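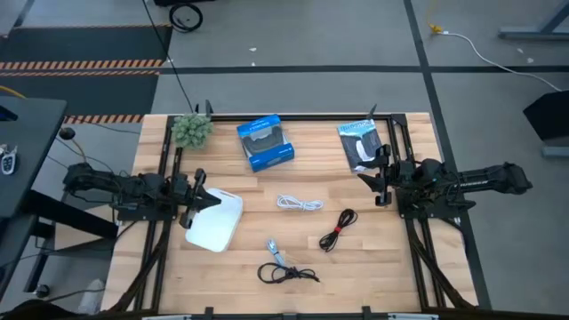
4.2 Release schedule and viewer comments

The second part of the study looks at how the timing of episodes shaped the comments left under three independent web series. Skikside and Tardale were released one episode a week. Wasero was put online all at once in December. The three series are close in length and were free to watch, but they differ in genre, and we return to this problem in Section 5.

We collected 2,279 top-level comments on Wasero before the page was closed to new posts. For the two weekly series we drew random samples of 1,000 comments each, spread evenly across the episodes. Replies were left out. Comments made up only of symbols or links were removed before sampling.

Each comment was read by 2 coders working apart from each other. They marked whether the writer guessed at a later event in the story, referred to an earlier episode, or spoke mainly about a performer. A comment could carry more than one mark. Where the coders disagreed, they met and settled on a single reading.

Guesses about the plot were far more common under the weekly series. Many viewers of Tardale came back to their own earlier comments to say they had been right or wrong about the missing ferry ticket. Under Wasero, guesses were rare after the first episode, and most viewers wrote only once, usually under the finale. Their comments tended to judge the series as a whole, and complaints about the ending took up a large share of them.

Talk about performers did not follow the same pattern. It was highest under Skikside, where the lead actor had a following from short comedy videos before the series began. Release timing seems to matter less here than the existing audience. Zúñiga, the channel that carried Skikside, also pinned cast interviews between episodes, and this may have steered the discussion.

Figure 3 shows a tabletop workstation with two robot arms mounted on opposite sides.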